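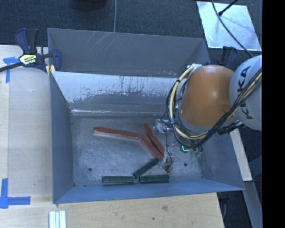 Bin picking cells keep getting signed off as safe when they aren't, and I'm tired of it. At Ilorley in September the arm drove its gripper into the bin wall with a part still in it. Log said "grip OK". 270 picks that shift, fault on pick 16 — and it kept going. Everyone blamed the vision. Maybe. But look at how the bin is held: bar clamps on the rim, blue tape on the wood for the corners. Tape tells you where a bin shuold be, it doesn't tell the robot.

Flemus wants a 500 page risk file. Fine. I'd take one force limit that trips and stays tripped until a person walks over. Kevlow sets theirs at 50 newtons, Bakker leaves it off for cycle time. Off! Wich is how you get a crash at 2 am and a green light on the panel.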